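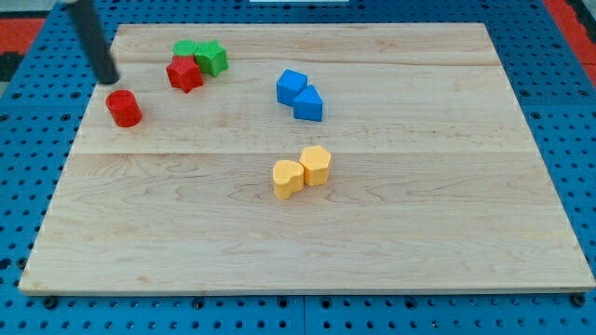 Search news Enter keywords Go

I spent most of March with two grippers and a pile of foam-like blocks, and I now have opinions about foam-like blocks. We've been trying the Randon fingers against the softer Storell pair, same arm, same controller, same wooden board, and last night we got through the final run – 700 picks in all, 374 of them with the Randon.

So who won? Depends what you hand it! The Randon loves anything with flat sides, cubes especially, and it's quick. Stars are where it gets grumpy. If the fingers close on two points instead of the dips between them, the block twists and you get to start over. The Storell is slower but it sort of hugs the thing, and it did fine with hearts and cylinders too. It missed only 14 stars all month (I kept a tally on the whiteboard).

Gilles Lefèvre, who wrote our grasp code, thinks the Randon would catch up with better finger pads, and he's ordered a set from Uysal. I'm less sure, but I'd love to be wrong – those saved seconds add up. We'll put the new pads on in April and give them 30 tries per shape before we pick one for the Unditz sorting line.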